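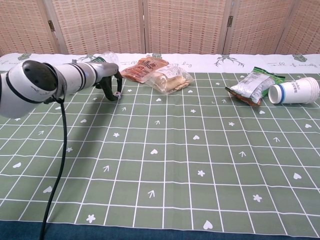 Tilunside Package Holiday Complaints: Data Card

Version of 05/08/2021

What you get

One table of 3644 complaints made by people who booked package holidays through Tilunside and its two smaller brands, Clodby and Vustbridge. Each row is one complaint. A family of five cross about the same swimming pool is one row, unless they wrote in separately, in which case it is five rows and a lively read.

The complaints came from the old customer relations system, which was switched off in June with no ceremony at all. The export button worked on the second go. The first attempt produced a file with every comma missing, and we kept it for sentimental reasons, but it is not in the release.

Columns

complaint_id: unique, apart from nine pairs that share a number. Use complaint_id together with brand and the problem goes away.

brand: tilunside, clodby or vustbridge. Clodby was folded into Tilunside halfway through, but its customers went on calling it Clodby, so we did too.

resort_code: four letters. KRAJ stands for Krajewska, the handling agent, and is not a place. Anyone plotting it on a map will find their holidaymakers in the sea.

category: one of flight, transfer, room, food, rep, refund, other. "Other" is the largest category, as it is in life.

letter_text: the complaint itself, with names, booking references and phone numbers taken out. Capital letters have been left as the customer wanted them.

days_to_reply: whole days between the complaint being logged and the first proper reply. Automatic emails thanking people for their patience do not count as a reply. Blank means no reply was logged.

payout: pounds paid, vouchers excluded. Vouchers were recorded on paper, in a folder we have been promised a look at.
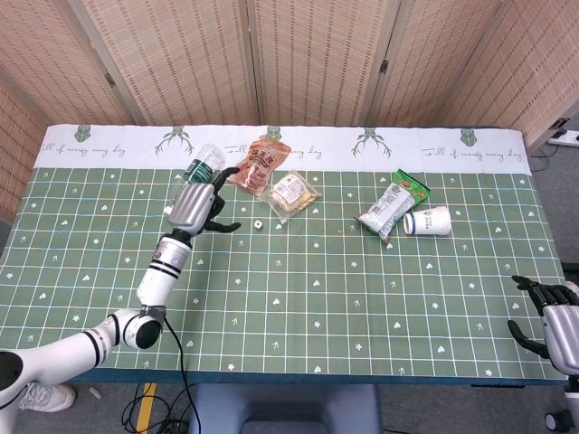

Green gridded tablecloth with a "Fill of energy every day" border.

How the categories were set

Two people read each letter and picked a category without seeing the other's choice. Where they disagreed, a third person decided. Most of the rows were argued over once. The boundary between "room" and "food" gave us more trouble than expected, mainly on account of ants.

Known problems

The payout column stops at 60 for Vustbridge. Anything larger needed a manager's signature and was paid from a different account, so treat 60 as "60 or more".

Dates were typed by hand before the export, and some replies appear to have been sent before the complaint arrived. We have set days_to_reply to zero in those rows. It flatters the company slightly.

The first 100 rows are from the training copy of the system. They are real complaints, but staff practised on them, and the category field was changed a good deal. Drop them if you are measuring anything that matters.

Please don't

Use this to rank resorts. Happy customers do not write in, and busy resorts get more letters because they are busy.

Try to work out who wrote what. If you spot a name we missed, tell us the row number and leave the name out of your message.

Loading it

Plain CSV, UTF-8, header on the first line. Opening it in a spreadsheet will turn some of the resort codes into dates. Import that column as text.

Changes since the last version

Fixed the pound signs. Removed a row that was a recipe for lemon cake, sent to the wrong address. Split "rep" from "other".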